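False grasp (robotics)
From the Seltwood robot wiki
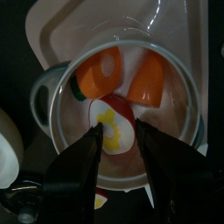 Gripper fingers at a slice of toy food in a toy pot, wrist camera view.

A false grasp is what I call it when the robot thinks it's holding something and it isn't. The controller reports "object held," the arm lifts, goes through the whole put-it-down routine, and there was never anything between the fingers. Other people say "phantom pick" or "ghost grip" – same fault, and I've merged those pages into this one.

Causes

Mostly it comes down to how the gripper decides it has something. Ours (the Tutomix arm, which we all call Alla) looks at motor current while closing. If the current climbs past a limit before the fingers meet, that counts as a grasp. Great on a bare table! Inside a pot, though, a finger can press on the wall or the floor, the current climbs just the same, and off she goes with nothing. Round slices are the worst for me, especially tilted ones, where a fingertip can ride up the rim and skid off.

The Seltwood case

In October 2019 I was going through the logs from our toy kitchen task and found 211 false grasps in 2388 attempts. All of them had been saved as successes. Necati Şimşekoğlu had asked me weeks earlier why the success rate looked so good, and I told him the new finger pads were working (sorry, Necati).

Fixes

We now check the finger gap again after the lift, and if it reads under 2 mm the attempt is marked failed. Cho's version compares wrist camera pictures from before and after, but it's slower and I haven't tried it on shiny trays.

Safety

Keep your hands out of the pot while the arm retries. It closes again without any warning beep.

See also: Slip detection, Finger pad wear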